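Two-finger grippers on a dual-arm table: Kalton vs Trummer

Forum > Manipulation hardware > End effectors
Page 1 of 1

mmackinnon
12/15/19

We have had the Trummer two-finger gripper on both arms since September and I want to decide whether to move one side to the Kalton before we order spares. Same arms, same controller, same tablecloth of brown paper. Tasks are household items, mostly light plastic and wood. Control is teleop with a handheld controller, one operator per session.

What I measured on the bench, both grippers on the same arm:

Trummer: 60 mm stroke, position command only from our driver, no usable force reading.
Kalton: shorter fingers, current feedback at 18 Hz over the same cable. Noticeably slower to close.

I ran 233 picks on each. The Trummer dropped fewer wooden parts. The Kalton deformed fewer cups. I am not going to post percentages because the operator changed halfway through the second set and the numbers are not comparable.

Looking for input from anyone who has run either of these with two arms over one table.

railgun_pete

What fingertips? The stock Trummer pads are hard and they polish up after a few weeks. Most of the "gripper" comparisons I have read on here are pad comparisons.

mmackinnon

Stock pads on both. Point taken. I can swap the Trummer pads for silicone and rerun the cups.

vidal_g

I would not mix grippers across the two arms. We tried that at Dedport for one project and the operators never got used to it. Closing speed is in your hands after an hour, and if left and right differ you get early lifts on the slow side. Pick one and put it on both.

Second question, how is the cable run? The Kalton connector exits sideways and wants slack at the wrist.

mmackinnon

Cable hangs free from the wrist for now, no dress pack. Current layout:

One arm comes in from the near side and one from the back. The near gripper is over the pink and mint-green stack on its tray, the far one is pointed down at the wooden block with the green knob. Cups go in the white wire rack at the front. 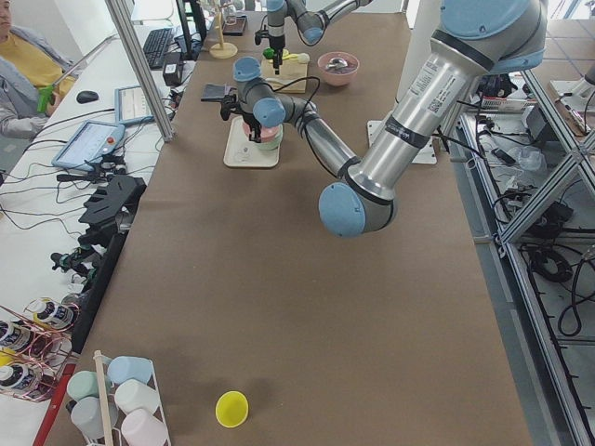 Re: cable at the wrist

railgun_pete

That loop is long. It reaches down across the paper, so sooner or later a fingertip closes on it or it drags a cup. Clip it along the forearm and leave slack only at the last joint. Hook and loop straps are fine for testing.

vidal_g

Agree about clipping it, disagree about only leaving slack at the last joint. If you reorient the wrist much you need some at the one before it as well. We pulled a connector that way. Jog each wrist joint to both limits from the pendant before you tighten anything.

mmackinnon

Will do. Wrist travel in these tasks is moderate, but the rack needs the gripper turned well over for cups lying on their sides.

Re: cups

tollgate

Is the cup rack the hard case? Thin-wall cup, wire rack, approach from above. I would take the Kalton for that and accept the slow close. With position-only control you are guessing the wall thickness every time, and the operator can't feel it through a handheld controller.

railgun_pete

You don't need force feedback for a plastic cup. Pinch the rim with one finger inside and set a minimum width. I ran that on Trummers for 3 months and the cups outlasted the pads.

tollgate

Rim pinch works if the rim is facing you. On its side in a rack it may not be.

railgun_pete

Then rotate the wrist. That is what it is for.

vidal_g

Both of you are describing the same task with different operators. Magnus, log gripper width at contact for each cup. If the spread is small, a width limit is enough and the Trummer stays. If it is wide, go with current feedback.

For what it's worth, 18 Hz is too slow to stop a fast close. It only looks good on the Kalton since the Kalton closes slowly.

mmackinnon

That last part matches what I see in the logs. Raising the closing speed in the driver made the overshoot worse.

Plan: clip the cables, silicone pads on the Trummers, width limit, same operator for the full set. The Kalton goes back on only if the cups still fail. Has anyone used the Clatard driver with a width limit, or is that parameter ignored?

tollgate

Ignored in the version I have. You have to clamp it on your side before sending.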